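Break room candy dish - loose or wrapped?
Forum: Office Life > Kitchens, Break Rooms and Snacks
Page 1 of 1

tralby_desk
Posts: 136
We moved to a new floor in March and I got put in charge of the snack table. The old place had a big glass jar of wrapped mints that lasted forever. People here want gummies, the sugared fruit kind. I have been buying them loose by the bag and putting them out in a small dish. Two people have now told me loose candy in an open dish is gross. Do any of you put out unwrapped candy at work, and how do you do it? There are 40 of us on the floor, if that matters.

Clomano
Posts: 2
Wrapped only. Everybody's fingers go in that dish.

pearl_in_payroll
Posts: 153
We do loose. We have a pair of small tongs next to the bowl and most people use them. I refill it in the morning and again after lunch, and whatever is left at 5:00 goes in the trash. Been doing it for years and I have not had a complaint.

One thing with sugared gummies is that they sweat if the room is humid. The sugar goes wet and they stick together in a lump. Put out a few at a time and keep the bag clipped shut in a drawer.

Heriberto Jaramillo
Posts: 40
I ran the coffee service at Baltadent before I retired, so I have bought a lot of candy. Wrapped costs more and you get wrappers on every flat surface in the building. Loose costs less and you get sugar on the table. You pick which one you want to clean up.

What kind of dish are you using? A deep bowl is the worst choice for loose gummies. People dig to find the color they like. A shallow dish holds fewer and they can take one without touching the rest.

tralby_desk
Posts: 136
Small and square, glazed, dark rim with a lighter brown inside. The sides curve up a little but it is pretty shallow. It was sold as a sauce dish, I think. I like it because it looks decent on a white table and the white plates we had before just disappeared.
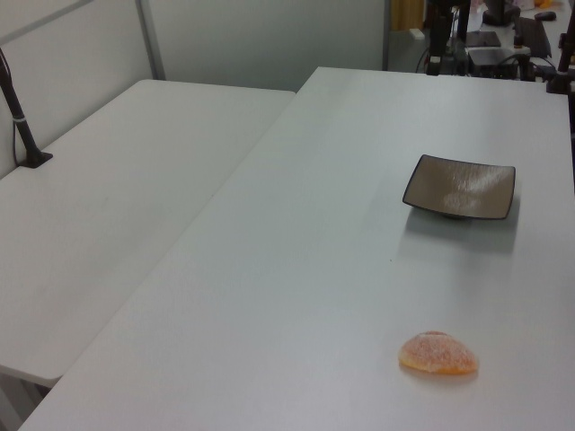
RE: Dish size and where to put it

Heriberto Jaramillo
Posts: 40
Good dish. The glaze is shiny so the sugar should wipe right off. I would keep it. It is small for your head count, though. Get a second one the same size before you go to a bigger one. Two small dishes at opposite ends of the table will keep people from bunching up.

Clomano
Posts: 2
Still not eating out of it. And a gummy straight on the table is exactly what I am talking about.

pearl_in_payroll
Posts: 153
Then skip the candy, Clomano. It is optional.

I do agree about the table. On a white top you don't notice loose sugar until you put your sleeve in it. We keep a damp cloth on a hook and whoever refills the dish wipes underneath. Don't use a dry paper towel, it just pushes the sugar around.

Also I would keep the candy off any seam between tables. Ours are pushed together and there is a gap you can't get a cloth into. I cleaned it out with a butter knife once and did not enjoy it. If yours has a gap too, put the dish well over to one side.

dinu77
Posts: 153
I disagree on the tongs. We tried them at my job and they got sticky by noon, so then everyone was handling the same sticky tongs. We switched to paper baking cups, the mini size, two or three gummies in each. You take the whole cup. Takes me five minutes to fill a tray and there is very little to wipe up.

It is more trash than a dish, I will admit that. The cups would fit in a dish like yours, but only a couple at a time.

pearl_in_payroll
Posts: 153
Wash the tongs at lunch. That is all we do.

dinu77
Posts: 153
You have someone who washes the tongs at lunch. We did not.

Clomano
Posts: 2
The cups I would go for.

tralby_desk
Posts: 136
OK, thanks everybody. I am going to try the paper cups on a tray for the gummies and put wrapped mints in the square dish. If the cups turn out to be too much work I will go back to loose with tongs.

Does anyone know if the sugar soaks into the paper cups if they sit out all day? I would like to fill them at 8:00 and not think about it again.

dinu77
Posts: 153
Not in our building, but we run the air pretty dry. The foil ones hold up better if you are worried. Fill half the tray first and see what they look like by 3:00.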